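Trolar Park and the Matter of the Short Boundary

The county second eleven returned to Trolar Park in June for the first time in two seasons, and I was glad to be present for all of it. The ground has altered less than one might have feared. The pavilion clock still loses time, and the eastern boundary remains 60 yards from the middle, a distance which has long been a source of disagreement between bowlers and everyone else.

Briltness batted first and made a cautious start. Henok Lemma, opening, took almost an hour to reach double figures, after which he struck 2 sixes over the eastern rope in a single over from the spinner. He was dismissed shortly before tea, leg before to a ball that kept low. His career aggregate for the club now stands at 3,208 runs, the greater part of them made at this ground.
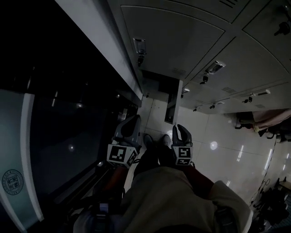
Bezawit Teshome wrote after my previous post that the eastern rope ought to be moved back to the line of the old sightscreen, and that any batting record set at Trolar Park should be read with that in mind. She added that Goicoechea, the visiting captain in those years, had asked for the same change and received no answer.

I have some sympathy with this view. The rope was brought in when the drainage work was carried out, and the notice issued at the time described the arrangement as temporary. It should be noted, however, that both sides bat on the same field, and that the visitors made good use of the shorter side in their reply. They fell nine runs short with their last pair at the crease.

The return fixture will be played at Itside in August, where the boundaries are long on all sides and the outfield is slow. Play begins at 11 a.m.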